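I run paid search for a small online shop, Clastasa, that sells team shirts and fan gear. For most of last year I let our search campaign run without really looking at it, and then one Tuesday I opened the search terms report and wanted to crawl under my desk. So many clicks from people who were never going to buy a thing from us!

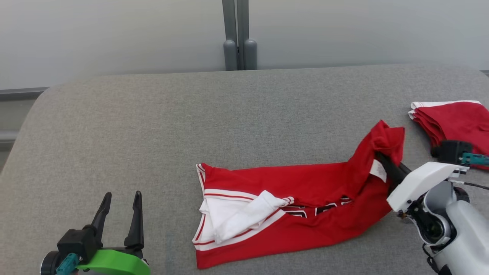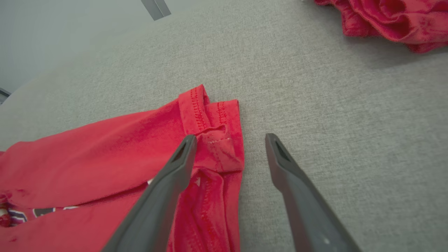
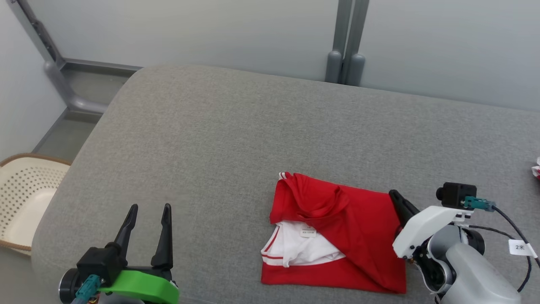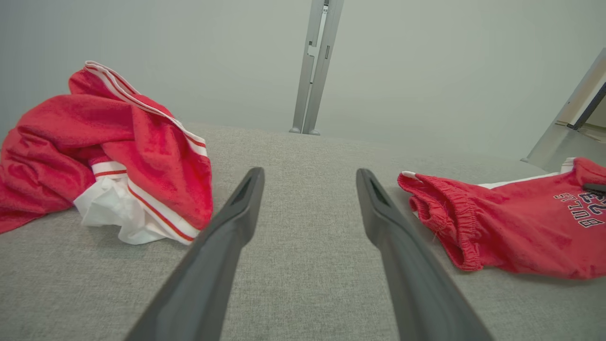

Anyway, the fix is a negative keyword list, and you can build a decent one before lunch. This is how I do mine.

## Pull the report

Open your search terms report and set it to the last 2 months. Export it to a spreadsheet and sort by cost, highest first. Mine had over 800 rows, so I only read the top 200 (the rest had maybe a click each, and life is short).

## Mark the junk

Add a column called "keep?" and go down the rows. I put an N next to anything like:

- "free" or "pattern" or "how to draw"
- jobs and internships
- towns we don't ship to
- other shops by name, like Sutero

If you're not sure, leave it blank and come back. I almost blocked "cheap" until Pui-shan Man, who shares the account with me, showed me two orders that came from it. Oops.

## Turn rows into words

Don't paste in whole searches. Look for the word that keeps coming up and use that, as a phrase match if it's two words or more. My 200 rows boiled down to 33 negatives.

Add plurals and misspellings yourself – negatives don't catch every version of a word the way regular keywords do.

## Apply the list

Save it as a shared list, attach it to each search campaign, and check that it isn't blocking any of your own keywords. Then look at the report again in a week and add whatever slipped through. I do mine with my coffee, before I open email.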